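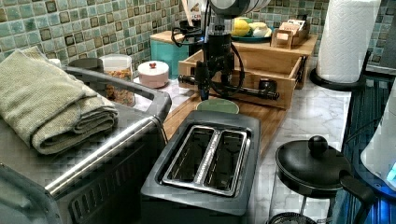 Wide gripper over the wooden box, cable looping out on the left

Posted by Thomas Rinaldi, 2 August

Trying the Skavow parallel gripper on the kitchen bench. Had the Wurero one on before. Skavow is wider, fingers are short, grip force feels better but clearance is rubbish. Box is OK from above. Toaster is close in front so not much room to swing the bar. Anyone running longer fingers on theirs?

tesfa_bench wrote:
That bar is far too long for a worktop. Wurero all day. 935 for the set with spare pads, job done

Addale wrote:
Disagree. Wurero drops anything with a small pull on it, we did 200 drawer opens and gave up. Skavow is fine, turn the wrist 90 and come in end on.
Also tie that cable back, it'll snag on the canister

Thomas Rinaldi wrote:
Tried 90, bar then points at the toaster. Might shift the toaster tbh. Will do teh cable tonight

tesfa_bench wrote:
200 opens on what controller? Old firmware closes late, not the grippers fault

Addale wrote:
the 876. and no, updated it first

kettle_logic wrote:
Longer fingers flex. Had a pair, hopeless on plates. Keep the short ones and raise the box a bit. Not spending 3000 on another arm to fix a reach problem

Thomas Rinaldi wrote:
Ok raising the box first, then fingers. Will post numbers wehn I have them

Contact us | Copyright Tesfamariam Forums | Back to top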